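Gripper Comparison: Frequently Asked Questions

Ploritz Handling Lab

Last revised in February. Questions are in the order people tend to ask them, so the setup comes first and the scores come later.

Which grippers were compared?

Two. The Druvilent is a two-finger gripper with rigid fingers and a parallel stroke. The Grudima is also a two-finger gripper, but its fingers have a bit of flex at the tip and the motor is smaller. Both were used as hand-held tools with a camera mounted behind the fingers, and both were later put on the same arm with the same controller.

We had a third one on order and it did not arrive in time. It will get its own page.

Why start with a hand-held version at all?

It is quick. A person can hold the tool, try an approach on an object, see that the angle is bad and try another one within a few seconds. On the arm, the same change means editing a waypoint and running the whole move again. Ayantu Adugna did most of the hand-held work and passed her notes to the arm team.

The hand-held numbers and the arm numbers are kept in separate tables. Please don't average them together.

How many grasps are in the comparison?

2,859 attempts across both grippers and both setups. Of these, 671 were on clear or shiny materials, which we list as a separate group. The rest were ordinary household and office objects with a solid color and a fixed shape.

What counts as a successful grasp?

The object has to be lifted clear of the surface, held for the full hold time, and set back down without being dropped. If it slips in the fingers but stays held, it is still a success, and the slip is written down in the notes column. If the fingers close on the object and also catch something they were not meant to catch, the attempt is a failure even if the lift looks fine.

That last rule matters a lot for soft goods. A finger that picks up a fold of the item underneath is a common mistake, and we did not want it hidden in the totals.

Which gripper did better overall?

On solid objects there was not much between them. The Druvilent was a little better on heavy things and the Grudima was a little better on things with an odd outline. If you only handle boxes, bottles and tools, buy on price and on how easy it is to get spare fingers.

On thin sheet material the Grudima was clearly ahead. Its tips can be pressed lightly against a table without the wrist jumping, and you need that contact to get under an edge. With the Druvilent we had to set the height very carefully, and a small error in table level was enough to spoil the grasp.

Did the camera make a difference?

Yes, more than we expected. We tried two lenses on the same mount. The wide one sees both fingers and a good part of the table, so you can tell where an object is compared to the tips. The narrow one gives a sharper view of the object but loses the fingers during the last part of the approach. We ended up using the wide lens for everything.

Exposure was the other problem. Auto exposure is fine on a plain table and poor on glossy plastic, where it keeps hunting. We now set it by hand at the start of a session and leave it alone.

What about the controller?

All the arm runs used the Solheim controller with its force limit turned on. We left the limit at the same value for both grippers so the results could be compared. You could probably get better results from the Druvilent by tuning it separately. We have not done that.

How long does it take to swap grippers?

Allow 20 minutes the first time, including the camera check. It gets faster. The slow part is the cable, which has to be re-routed through the clip on the wrist, and it is easy to leave too little slack.

Do the fingers wear out?

The flexible tips do. We changed them once, when the grip surface began to look polished. The rigid fingers showed no wear we could find. Keep a spare set of either kind in the drawer and write the change date in the log, or the later results are hard to explain.

Can I use the results for my own objects?

With care. The table was level, the surface was pale and the light came from above. Dark tables and side lighting will change what the camera sees. We suggest running a short set of your own before trusting our figures. In our case, results began to settle after 83 attempts per object, though Audrey-Anne Charbonneau thinks that is too few for anything that bends.

What makes clear plastic so hard?

There are two separate problems. The first is seeing it. Glare moves when the camera moves, so a bright spot is no help in finding an edge. A piped border is much easier to aim for than the sheet inside it. The second is that thin plastic wrinkles under light pressure, and the shape you planned for is gone by the time the fingers close.

Placing a second object on top of a pouch is tested as well. The support is soft, so something with a rounded base does not sit the way it would on a bare table.

Clear pouch with piped border, on the white surface:

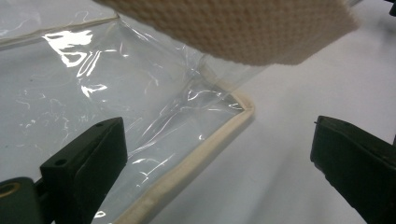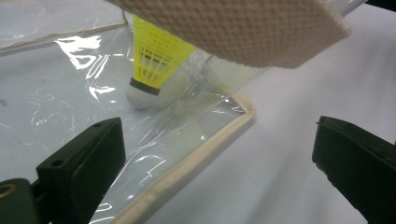 Iason Karamanlidis wrote in to say that the single force limit is unfair to the Druvilent. He has run the same model on bagged parts and found that lowering the limit for the final approach, then raising it again for the lift, removed most of his failures. He would like to see the clear-material group repeated that way before anyone rules out rigid fingers, and he has offered to send his settings.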